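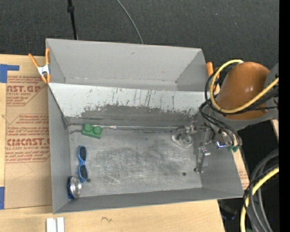
Cajón metálico de dos compartimentos, sobre una mesa de madera clara.

Rocío Mosquera lleva cuatro años equilibrando armas en Hirnlow, el juego de asedios de Penden, y ya no lee los foros antes de desayunar. «Bajé la ballesta un 5 % y me escribieron como si hubiera atropellado a un perro», cuenta.

El próximo parche toca los servidores de 60 jugadores y retira el mapa del puerto. ¿Volverá? «En julio – o cuando Eduardo Barreto deje de añadirle escaleras».

De la ballesta prefiere no hablar. «Sigue siendo buenísima. Yo la uso».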